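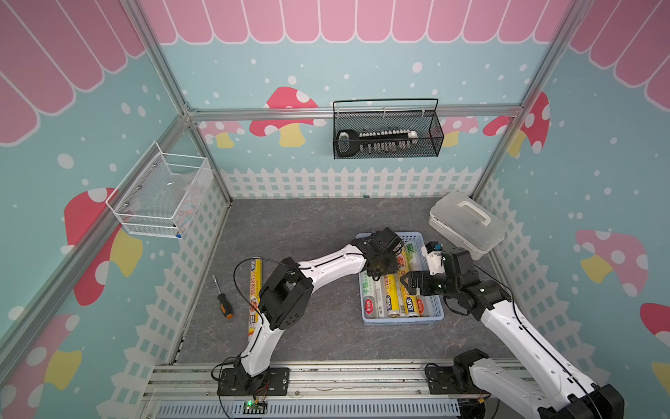
Re-lining and re-zeroing a two-arm cell

Filed under: Workshop > Robots > Upkeep

Our cell at Bulside has two small arms on the front rail, three walls of mushrooms and a picket fence. The mushrooms have opinions about lighting and so do I, but the cell still needs a proper going-over every 700 runs, and this is how I do it. Allow 60 minutes, or a whole afternoon if you drop a screw into the rail.

Park first. Send both arms to rest before you cut the power. If you cut it with a gripper out over the basket, the arm will come down on the cling film with the grace of a deckchair. Hold each one under the elbow if you have to do it the hard way.

Check the bases. Each black base bolts to the front rail. Go round the bolts in a cross pattern, a little at a time, then push the upper arm sideways. Any rock at the base means the whole job so far was decorative.

Look at the cables. Both arms should swing to their limits without the cable going tight. Leave a loop at the elbow big enough to get two fingers through, and small enough that it won't hook a basket on the way past.

Do the little board on the rail. Power up and wait for the green light. If it stays dark, reseat the red and black wires before you order anything. I once ordered a new board from Lüthi and then found the plug hanging out, so I now own a spare.

Walls. Wipe them with a barely damp cloth. A lifted corner can be stuck back down; a creased panel has to come out. Slacken the bar across the back, slide the new print behind it and tighten up again. Check that the fence lines up at the corners – you will see it every day if it doesn't.

Wall baskets. Tug both. The white one on the left is held by small screws that work loose on their own schedule.

Zero the arms. Left first, then right. In Gasari, open the arm page, move each joint to its mark by hand and save. Then run the slow test: each gripper goes out over the blue basket, stops above the rolls and comes home. Take your screwdriver off the floor before this bit.

Write the run count on the sheet. Ours said 2,090 last time.

Shares: 14

3 comments

gantrygoat: Do you re-zero after swapping a wall panel, or only at the full service?

Reply from author: Only if I've leaned on an arm while doing it. So yes, every time.

Lora: Our back bar creeps downwards over a month. Thread lock on the corner brackets sorted it.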